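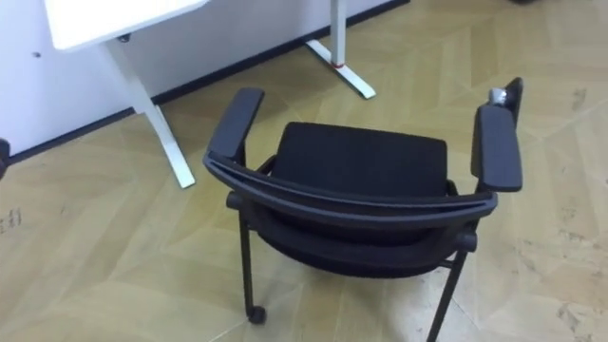
Where should a chair go when the desk is not being used?

Under the desk, facing it, with the seat pushed in as far as the armrests allow. If the armrests meet the tabletop before the seat is in, leave the chair where it stops and straighten it so that it sits square to the desk.

Bendby Chairs and Desks
README, last revised 17 June 2021

Welcome, and thank you for taking an interest in what is, when you come down to it, a rather large pile of notes on how chairs and desks stand in rooms. We started it in March as a simple furniture list for the Lirnell building and it grew from there, partly through enthusiasm and partly through a long disagreement over what counts as "pushed in" (see the notes on the field desk_gap, where I'm afraid the matter is still open).

What is in the folder

There are 500 records in records.csv, one per chair per visit, covering seven rooms. The same chair may turn up in several records, and its chair_id stays the same from visit to visit even when it has wandered off into another room, as chairs on wheels like to do. Photographs are in the photos folder, with file numbers that match the photo_ref column. A few records have no photograph, and a few have several.

Each record has 15 fields. Most of them explain themselves, but these have caused questions:

chair_type: office, stacking, stool or other. An office chair is still "office" if it has four legs in place of a center post.

feet: casters, caps, glides or unclear. Please use "unclear" freely. From across a room a small wheel and a small cap look very much alike, and a guess here is more trouble to fix later than a blank would have been.

seat_position: flat, tipped or unclear. We added this one after meeting chairs with folding seats, which take up a good deal less room when the seat is up.

armrests: none, fixed, movable or unclear. Don't move them to find out while the chair is being recorded; look it up afterward on the Sisay furniture list.

desk_gap: the distance from the front of the seat to the nearest edge of the tabletop, in inches. A negative number means the seat is under the desk. For a tipped seat, leave this empty.

facing: toward the desk, away from it, or sideways, judged by the backrest alone. 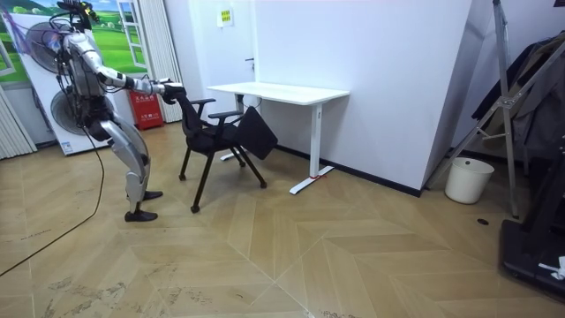
Black office chair being held at the top of the backrest by a robot, white desk against the wall.

How the tidy layouts were set

For six of the rooms we drew up a layout, with each chair square to its desk and a clear path left to the door. The seventh is the Estura room, which gets rearranged so often that a layout would have been out of date by lunch, so its records have layout_match left blank all the way down. If you are comparing rooms, please leave Estura out of that column and keep it in for everything else.

Known problems

Black chairs are harder to record well than light ones, and in the early records the back and the seat were sometimes described as the same material when they weren't. I have corrected the ones I could check. The rest carry the word "early" in the remarks field.

Desk heights were taken with two different tape measures, and one of them had a bent end. Treat small differences in desk_height with some patience.

Using the records

You are welcome to use them for planning a room, for teaching or for settling an argument about floor space. Please keep this README with the files if you pass them along, and put any corrections in corrections.txt with the chair_id first, then the field, then the new value.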